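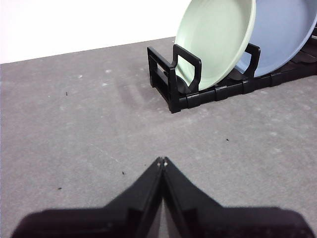

## February, after supper

I've been meaning to write about the new dish rack all week, silly as that sounds. It's the black plastic one, and after so long with a towel spread out beside the sink I feel quite grown up. The plates stand upright in it, the green one and the blue one with a divider between them, and I do love that pale green – it makes me think of mint ice cream.

I gave the gray top a good wipe too, though the light smudges near the wall seem to be there for keeps. Oh well, it's a hardworking surface and I'm fond of it. 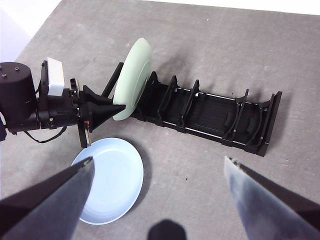

*The green plate, by the end of the rack.*

Tea now, and then five pages of my book before bed.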